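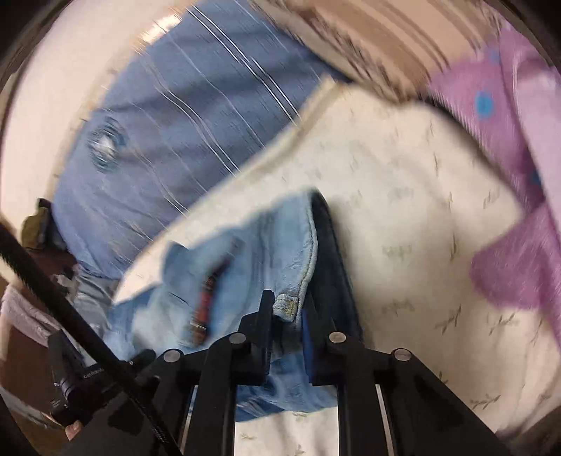 Tips from the Warkville open day, typed up Tuesday night before I lose the envelope I wrote them on. Laundry mostly. Went for the robots, came home with washing advice – make of that what you like.

It was the Michiels place, unit 23 on the Clultwood road. Doors at ten, queue already at the tea urn. The laundry demo was hand-held grippers, a person working the jaws and going into the drum for a mixed load, one piece at a time. Slow to watch at first. Then you start noticing what makes a load easy to empty and what makes it a pig, and it's the same for hands.

**Getting a tangled load out**

- Take hold of something thick first. Denim, a towel, anything with a bit of body. Thin cotton just stretches and you pull the knot tighter.
- Grab by a waistband or a seam. Not the middle of a leg.
- Lift a little, stop, let the rest drop off, lift again. Dario Longo, who ran the demo, calls it "asking twice". Works on duvet covers too, tried it Sunday.
- If a sheet has swallowed everything, find a corner before you do anything else. Follow the edge round with your fingers.
- Don't yank a sleeve. Put your hand in, find the shoulder, pull from there.

**Before it goes in**

- Button the duvet cover shut. I know, I know. Everyone knows and I still don't.
- Shirts: cuffs undone, front done up every other button. Less wrapping round other things.
- Jeans inside out, zip up.
- Long things in loosely and one at a time, not as a bundle. Big flat sheet goes in last.
- Socks in a net bag. They had a board up by the door, 161 socks dropped since they started keeping score, which cheered me up no end.

**Drum and door**

- Run a hand round the rubber seal after every wash, bottom fold especialy. Hair grip, coin, one baby sock.
- Spin the empty drum by hand once. Anything flat stuck to the top comes down.
- Leave door and drawer open till bedtime. Ours stopped smelling in a week.
- Torch on a hook next to the machine. Cheap one will do.

**Pegging and folding**

There was a folding table in the afternoon, towels only, an arm they call Flekodau. 30 towels in the pile, I left before the end as parking was running out. It shakes each one by two corners before laying it down. So do that – two corners, one good snap, then fold. Saves ironing tea towels, if you were ironing tea towels.

- Peg shirts by the hem, upside down.
- Trousers by the waistband, pockets pulled out, or the pockets are still damp at teatime.
- Fold straight off the line into piles by person. Not one big heap on the bed, you'll only sleep round it.

**If you go**

Next one's in November. Parking is round the back, gate code was 1401 on the day but it'll of changed, ask at the desk. Take a jumper, the big shed is freezing. Kids can have a go with a spare gripper on a box of flannels, expect to wait nearly 30 minutes. Cheese scones went by eleven.

Stain notes next time, I've got a page on turmeric and most of it is swearing.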